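Workshop tips: trying out hand-held grippers before you commit to a pair

I've been through a fair few hand-held grippers this spring, mostly because Samah Samir keeps lending me things and asking what I think of them (never a short answer, poor woman). So these are my notes on comparing them on a bench without losing a whole afternoon to it. Most of it is plain workshop sense, and if you've ever tried out a new pair of pliers you'll know half of it already.

Pick one job and stick to it. I used to try each gripper on whatever was lying about, a sponge for one and a mug for the next, and then wonder why my notes made no sense. Now every pair gets the same thing in the same spot, and I like a bowl for it. A shiny one with an uneven rim is much harder to get hold of than a straight-sided tub, and you find out very quickly which jaws slide.

Put a bit of masking tape under the stand so you can set it back where it was. Gilang Gunawan draws round his in pencil, but then he doesn't have to clean my table! 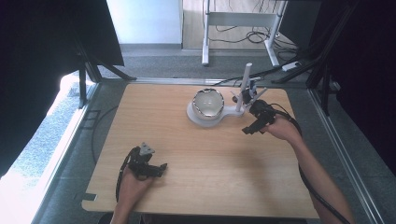 One gripper in each hand, bowl up on its stand.

Cables next. They pull on your wrist more than you'd think, and always on the one side, so a gripper can feel clumsy when it's really the lead dragging. Give yourself a big slack loop and let it hang down beside your arm, never across the front of you. Try the heavy one and the light one both ways round, too. I was all set to send the Vomance back until I swapped hands and found I got on with it perfectly well in my left.

Do at least three goes before you write anything down. The first is always rubbish and the second is you being cross about the first. I do mine at nine in the morning with a cup of tea well out of reach, and I stop as soon as my thumbs get tired, as everything feels stiff after that and the poor gripper gets the blame.

Then have a proper look at the finger pads, which is where I think most of the difference between one gripper and another comes from. 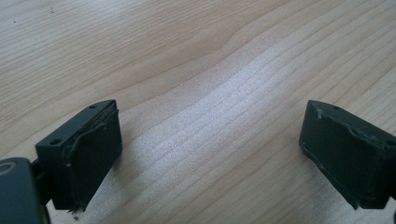
Wrapped pads go at the edges first. Once a corner lifts, it picks up fluff, and then it starts to rub and peel and you're comparing an old covering with a new one, which isn't fair on either. Rewrap both sides together, even if only one looks bad. Wipe the old glue off with a drop of white spirit on a rag (window open, please), let it dry and pull the new piece snug so there's no fold across the face. Trim any stray threads with nail scissors. Check the little screws while you're there, as they do work loose, and I've spent ages blaming a pad for a wobble that wanted a quarter turn of the screwdriver.

My own order of liking, for what it's worth: the Borkance for fiddly things, the Vomance for anything heavy, and the Bolari if your hands are small like mine. Yoon-hee Nam puts the Bolari last and says the trigger is mushy, so do borrow one before you spend any money. I still haven't tried the Pirzada. Marlene has promised me hers when she's finished with it, and I'll add it in here once I've had a go.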